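关于我们 | Plokolach 数据工程

公司概况

Plokolach 从事操作类示教数据的采集、整理与交付，客户为训练机器人操作策略的算法团队和整机厂商。公司不研发机器人本体，不训练通用模型，业务范围限定在数据链路：任务定义、现场采集、轨迹重建、质检、标注、打包。

公司目前设三个部门：采集部、数据工程部、质量部。采集部人数最多，长期在外作业；数据工程部负责时间同步、位姿解算和格式转换；质量部独立于前两个部门，直接向负责人 Vy Kiều 汇报，有权退回任何批次。

Vy Kiều 早年做工业视觉标定，后转入操作数据方向。公司的第一套采集规程由她起草，现行版本仍保留了其中关于标定和弃用条件的大部分条款。

采集方式

主要采集手段为手持夹爪。操作员双手各持一只夹爪完成任务，夹爪上的相机记录腕部视角，开合宽度与图像按同一时钟写入。与遥操作相比，手持方式不需要把机械臂运到现场，换场地的时间以分钟计，适合在住宅、小型商铺、仓库角落等空间内作业。代价是没有关节力矩数据，运动学约束也需在后处理阶段检查：人手能到达的位姿，目标机械臂未必能到达。数据工程部对每条轨迹做可达性筛查，超出目标臂工作空间的片段单独标记，由客户决定去留。

对于需要力反馈的任务（插接、拧紧、按压），我们另设遥操作工位，产能低于手持方式，按小时计价，排期需提前与项目经理确认。

场地

公司维护 136 处签约采集场地，以在用的住宅厨房、客厅和储物间为主。场地合同规定不得为采集重新装修，不得更换原有台面和灶具。墙砖反光、窗口逆光、桌布花纹、柜门缺失等情况均按原样保留，并写入场地卡。

场地卡记录以下内容：台面高度、主光源方向、白天与夜间照度、可用电源位置、地面是否平整、住户要求回避的区域。操作员进场前须阅读场地卡，进场后核对，有出入的当场更正。

涉及住户隐私的物品（证件、照片、处方、快递面单）由操作员在开机前移出视野。采集后另有一道自动检测和一道人工复核，命中的画面做遮盖或整段删除。

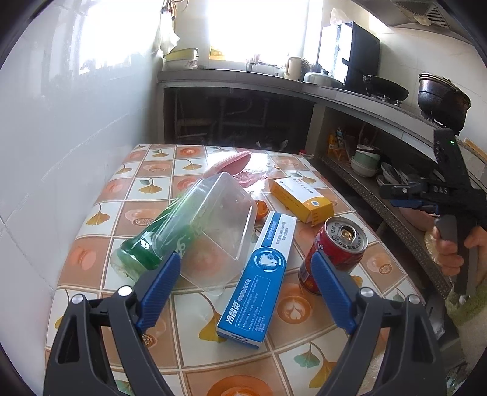
任务设计

任务分为单步、多步和开放整理三类。单步任务为一次抓取加一次放置，用于覆盖物体种类和抓取姿态。多步任务有固定的先后次序，每一步结束时由操作员踩踏板打点。开放整理任务只给定目标状态，不规定次序，同一初始布局由不同操作员各做一遍，用于保留策略的多样性。

初始布局由布局表生成，不由操作员随手摆放。早期项目曾允许自由摆放，复查时发现同一操作员习惯把易抓的物体放在右手一侧，左右手样本严重失衡。改用布局表后，物体位置、朝向和遮挡关系由脚本抽取，操作员照表摆放，允许误差在表头注明。

物体库现有 2,000 件在册物品，多为日常包装、餐具、织物和小工具。每件物品登记外形尺寸、质量、表面类型和是否可变形。透明件、高反光件和软质件在深度估计与位姿解算中误差较大，布局表对这几类设有最低出现比例，不允许为提高通过率而回避。

失败样本

抓空、滑落、碰倒后重新抓取的片段不删除，标记为“失败”或“失败后恢复”。多数客户在训练时需要后者。操作员不得故意制造失败；刻意的失误在速度曲线上与自然失误有明显差别，质检时会被挑出。

以下情况整条弃用：相机被手或衣袖遮挡超过规定时长；位姿跟踪丢失后未能重定位；夹爪编号与登记不符；旁人进入操作区域并接触物体。

质量控制

质检分三级。第一级在现场完成，操作员每录完一组即回放首尾两段，确认图像清晰、时钟未漂移。第二级由数据工程部的脚本完成，检查丢帧、位姿跳变、夹爪宽度异常和文件完整性。第三级为人工抽检，质量部从每批中抽取 50 条逐条观看，其中不合格数超过合同约定值的，整批退回，返工费用由公司承担。

标定按班次进行，上午开工前一次，午休后一次。夹爪跌落或更换指垫后须重新标定，标定文件随数据一同交付，不做合并或平均处理。指垫属于易耗件，磨损会改变闭合零点，更换记录保存在设备档案中。

产品与项目

Nindwood：家庭场景双手操作数据集，以厨房和餐桌为主，含开放整理任务。每年 8 月更新主版本，其间只发布勘误，不增补样本，以便客户复现实验。

Giáp：面向仓储与分拣的单手数据集，物体以纸箱、软包和袋装件为主。该项目使用固定工位，光照可控，适合作为预训练之后的对照组。

Palow：内部采集管理软件，承担布局表下发、设备登记、批次追踪和质检流转。目前不单独销售，长期客户可申请只读账号，查看本项目的批次状态和退回原因。

定制项目的流程为：需求说明、试采、评审、正式采集、验收。试采批次规模约 14 小时有效时长，足够客户完成一次小规模训练，并据此调整任务清单。试采后任务清单仍有较大改动的，建议再做一轮试采，不直接进入正式采集。

交付格式

默认交付内容包括：原始视频、同步后的图像序列、末端位姿、夹爪宽度、步骤标记、文字指令、标定文件、场地卡（脱敏版）和弃用清单。文字指令为中文，可加译英文。坐标系约定见数据说明书首页，请在读取位姿之前核对手性和四元数顺序，技术支持收到的问题大多与此有关。

数据按批次给出校验值。客户自行转换格式后出现的问题，我们可以协助排查，但以原始交付文件为准。

操作员

操作员均为公司签约员工，上岗前须完成设备使用、布局摆放和隐私规范三项培训，并通过试录考核。单次连续录制有时长上限，到时由软件强制停机。手持夹爪对腕部有持续负荷，排班按左右手任务比例轮换。

薪酬按有效工时计算，不按条数计算。按条计酬会使动作速度逐周上升，影响数据的速度分布，公司已不再采用。

操作员在录制中可随时报告布局表错误或任务描述不清，报告经 Palow 提交，由项目经理当日答复。

合作与参观

需求咨询请注明目标机械臂型号、夹爪行程、任务类型和预期数据量。未确定机械臂型号的，可先提供工作空间范围。

采集工位接受预约参观，时间为每周六上午，住宅场地不对外开放。参观人员请勿在标定区域内走动，进入工位前将手机调至静音。

高校课题组申请 Nindwood 的研究许可，请由导师提交申请，并附简要的使用说明。许可不含再分发权利。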